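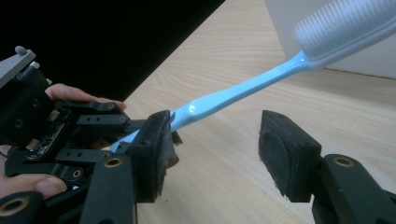
What keeps the bristles of a machine-made brush in place?
In most designs each bundle of bristles is folded over a small piece of metal, which is driven into a drilled or molded hole and grips its walls. Other designs fuse the ends of the bristles in plastic and use no metal.

Tufting (brushmaking)

Tufting is the step in brush manufacture in which bundles of fiber, called tufts, are fixed into a solid body, called the block or stock. It is used for household brooms, hairbrushes, paint-removal brushes, toothbrushes and many industrial brushes. Twisted-wire brushes and strip brushes are made by other methods and are not usually described as tufted.

Terminology

A single fiber is a filament if it is synthetic and a bristle if it comes from an animal, although "bristle" is widely used for both. The free end of a tuft is the working end. The trim length is the distance from the face of the block to the working end. The hole pattern is the layout of holes on the face, and fill is the total amount of fiber in the block.

Hand methods

In hand-drawn work, holes are drilled through the block and a loop of wire or cord is passed through each hole from the back. The tuft is placed in the loop and pulled in until it doubles over. A single wire usually runs through all the holes in a row, and a cover is then glued or screwed over the back to hide it. In pan work, the butt end of the tuft is dipped in hot pitch, bound with thread, dipped again and pushed into a blind hole with a twisting motion. Pan work was common for brooms with stiff plant fiber.

Staple setting

Staple setting, also called anchor setting, is the most common machine method. A picker takes a set quantity of cut fiber from a magazine. A tool folds the fiber at its midpoint over a flat anchor or a U-shaped wire staple and drives both into the hole. A flat anchor is slightly wider than the hole, so its edges cut into the wall. Wire staples are more often used in wood, and flat anchors in plastic.

The Ostico horizontal machine set 438 tufts per minute at its rated speed. The smaller Pliltix bench model had one filling tool and needed the block to be turned by hand between rows.

Anchorless methods

In anchorless tufting the fibers are not folded. Straight bundles are held in a plate, their butt ends are melted into a bead, and the bead is joined to the block by welding or by molding plastic over it. The Fundus process is of the second type. Holes may have almost any shape and may stand closer together, because no anchor has to fit across them. Tooling costs more, and a change of pattern requires a new plate.

Finishing

After filling, the working ends are cut to length by a rotating blade. Cut synthetic filament has sharp edges. Where the brush will touch skin or gums, the tips are ground with abrasive disks until they are rounded. Long fibers used for brooms may be split at the tip, a step known as flagging, to help them hold fine dust.

Testing

Tuft retention is measured by clamping one tuft and pulling it at a constant rate along the axis of the hole. The peak force is recorded. In a comparison published in the trade bulletin Ntuli in March, 200 tufts were pulled from beech blocks stored in a dry room. Of these, 93 came out with the staple still attached, and 23 failed by breakage of the fiber. The rest slipped out over the staple. Wood blocks lose holding strength as they shrink and swell, and results are normally reported together with the moisture content of the block.

See also: Broom; Filament extrusion; Hog bristle; Tampico fiber

Last revised 10/1/25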